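Throwing Away Most of My Data, Part Two

So last time I left you with a cliffhanger, by which I mean I ran out of evening and hit publish. The short version for people who skipped it (fair, it was long and had a plot with unlabeled axes): I had 2,000 demonstrations of two robot arms moving foam cubes around a little conveyor cell and into a parts bin, I had a policy trained on all of them, and the policy was fine. Just fine. It would do the whole job nicely, then get to the bin and hover there like somebody trying to remember why they walked into the kitchen.

I now have the results from training on a much smaller pile, and I've been dying to write them up because they came out way better than I had any right to expect.

Quick refresher on the task. There are two arms, a green belt between them and a blue bin. Cubes start somewhere on the belt or the table, and they need to end up in the bin. Either arm can do the picking, and sometimes one has to get out of the way of the other. When I say it like that it sounds like something you'd give a toddler, and the toddler would beat us every time, but it has most of the stuff I care about: choosing an arm, a grasp, a carry, and a release into a container with walls you can bump.

The release is the part this post is about. Everybody loves grasping. There are whole shelves of grasping papers. Letting go of a thing gets maybe one sentence in the methods section, and for months I was as guilty as anyone.

When we collected the original set at Zendalik (that's the lab, for new readers, and no I don't know where the name comes from either), several of us took turns teleoperating. And people let go of cubes in really different ways! I have a habit of going down low, nearly touching the foam, and opening slowly. One person on the team drops from up near the rim and is off to the next cube before it lands. Somebody else waits. Just waits, over the bin, for a second or more, lining things up, and then opens. All three of these are perfectly good ways to put a cube in a bin. They all count as successes in our logs. Average them together inside a neural network and you get a robot that goes partway down, stops, reconsiders, drifts sideways, and opens its fingers at a time of its own choosing.

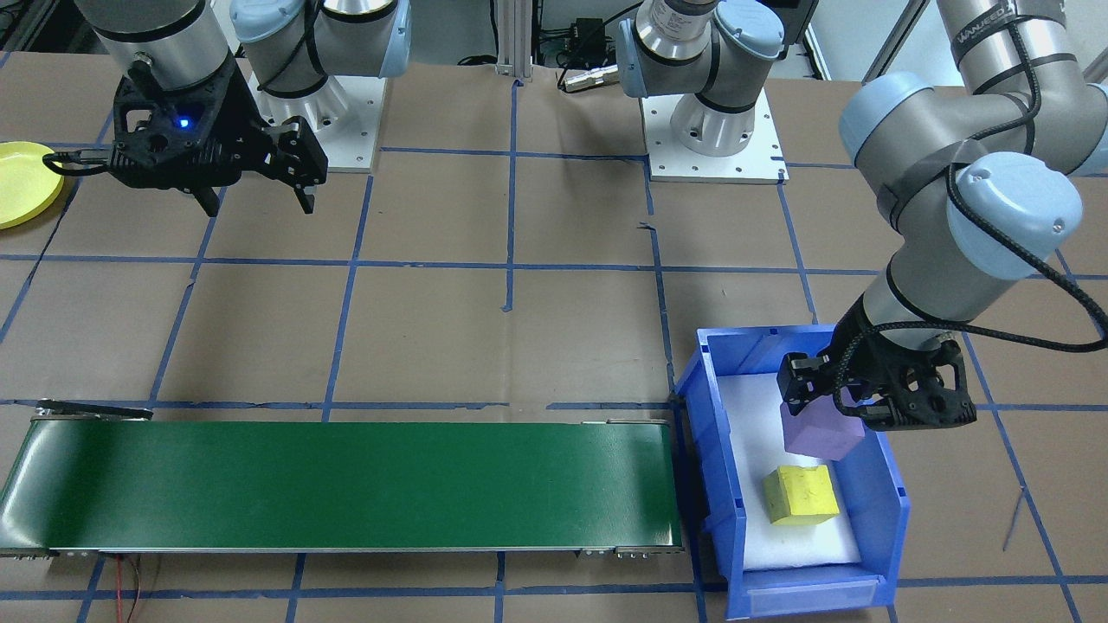
Purple cube held over the bin, with the yellow one on the foam below.

That bit of a run, the few seconds between "cube is over the bin" and "fingers are open," is what I ended up calling the dither window. Not a great name. I tried to get people to call it something more dignified and it was too late, it's in the code now.

The method is embarrassingly simple. For each demonstration, I find the moment the held cube crosses over the rim of the bin, and the moment the gripper command changes from closed to open. Then I look at how the arm moves in between. If the motion goes steadily down and the fingers open near the bottom of it, the demo gets a good score. If there's a long pause, or the wrist wanders around, or the arm goes back up before it goes down again, bad score. That's it. There's no learning in the scoring at all. It's a script. I wrote the first version on a Wednesday while waiting for a different thing to finish training, and the version I used for the real runs is maybe twice as long, and the extra half is all handling for the case where a cube gets passed over the bin on its way to somewhere else.

Then I sorted by score, picked a cutoff by watching a bunch of clips on either side of it until I was happy, and kept what was above the line. That left 730 demos. I'd been hoping for more, to be honest. I stared at that number for a while. We spent a good chunk of last June collecting this data and I was about to toss most of it because of how people's hands behave at the very end.

Same network, same training recipe, same everything else. The policy trained on the full set is Kanaan, which is our old baseline and has been kicking around for ages. The one trained on the filtered set is Brilell. (We name runs off a random word list. You get used to it. There was one last year that none of us could say out loud without giggling and it ended up in a slide deck.)

OK, testing. We did 300 trials, split evenly between the two policies and shuffled so that whoever was resetting the cell didn't know which one was about to run. The starting spots come off the tape grid on the table. I get asked about the grid a lot, and it's low tech: brown kraft paper, blue tape, and a sheet that tells you which cell to put the cube in. The lines are a little crooked. I've gone back and forth on redoing them and always decided to leave them alone, partly out of laziness and partly because then all of my older runs would be on a different table, so to speak. If you do this yourself, use a straightedge. And buy good tape, the cheap kind curls up at the ends after a few weeks.

So what happened? Brilell got more cubes in the bin, which was nice, but the gap there wasn't enormous. Kanaan is decent at getting cubes in the bin eventually. What changed a ton was how the runs looked. The hovering is almost gone. You watch the arm come over the rim, head down, open, and leave, and it looks like it means it. Kanaan's dither windows are all over the place, short ones and long ones and a couple where the trial just timed out with the cube still in the fingers. Brilell's are bunched up tight at the short end. I made a histogram of the two and for once in my life I didn't have to explain it to anyone.

The thing I did not see coming was the grasping. I filtered only on the release! I never looked at the pick portion of the demos at all. And Brilell still picks more cleanly than Kanaan, with fewer of those glancing grabs where a corner of the foam gets squished and the cube comes up at a funny angle. My best guess is that a person who's decisive at the end of a demo was probably having a good run overall. They weren't tired, they had a decent view, they'd found their rhythm. So a score on the last few seconds ends up being a sneaky score on the whole thing. I'd love to test that properly by filtering on the pick instead and seeing if the release gets better too. It's on the list.
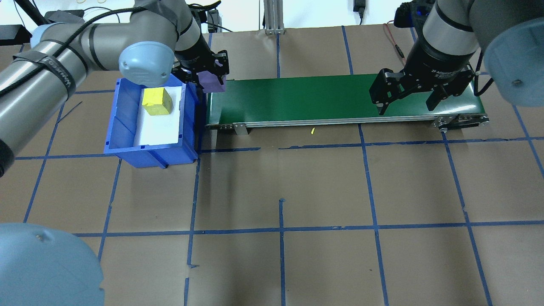
The other thing I want to try is mixing. Throwing out demonstrations hurts my soul a little, and there's surely something useful in the ones I cut, all the reaching and the clearing out of the way and so on. One idea is to keep everything but mask the dither window in the low-scoring demos, so that the network sees the approach and never learns the dithering. I ran a tiny version of that and it came out somewhere between the two policies, but I was impatient and used a short training run, so please don't quote me on it.

Now for the stuff that went badly, or at least the stuff I'd poke at if I were reviewing this.

First, coverage. When I plotted where the surviving demos start, a few of the grid cells had gone really thin. They're the awkward ones where the arm has to reach around the end of the conveyor, and it makes sense that people were less smooth there. Brilell is worse than Kanaan in those cells. Not hugely, but it's there, and if you only look at the overall number you'd miss it completely. I'm thinking of picking the cutoff per cell, so that each one keeps its own best demos even if they're a bit mediocre compared to the rest.

Second, the filter bakes in my taste. I decided that "steadily down, then open" is what good looks like. The rim-dropper on our team would like me to mention that her way is faster, and she's right! Her demos mostly got cut, because my script wants the opening near the bottom of the motion and hers happens up top. If I'd filtered for her style I might have gotten a quicker robot. With foam cubes you can drop from pretty much anywhere and nothing bad happens. With anything breakable I'd want my way, but we don't have anything breakable on the table right now, so she wins that argument for the moment.

Third, it's one task in one cell with one bin. I moved the bin around a little for a handful of informal runs and Brilell seemed to cope, but informal is the word.

A few people emailed after the last post asking about the tooling. The scoring script reads straight out of Grirkel, which is our in-house logger, so it won't be much use to you as it stands. You need surprisingly little though: end effector pose, gripper command, and a rough idea of where the rim of your container is. I hard-coded the rim as a box. If your gripper reports its actual opening width as well as the command, use the command for this. I started with the measured width and it lagged enough to throw off the timing on the fast demos, and I spent a whole afternoon convinced that half of my teammates were robots themselves.

Oh, and watch the clips. Please. I know everyone says that, but I'd had this dataset for months and had watched embarrassingly little of it end to end. Put them in score order and play them sped up with a coffee. By the time I got down to the bottom of the list I could tell who was driving just from the wrist.

Next up is the per-cell cutoff, and then the pick-side filter if the arms are free. The full set is still sitting on the drive, by the way, all 2,000 of them. I couldn't quite bring myself to delete anything. If you've tried something like this on a task where the release is fussier (pegs, lids, stacking, whatever), drop me a comment, I'd really like to hear how it went.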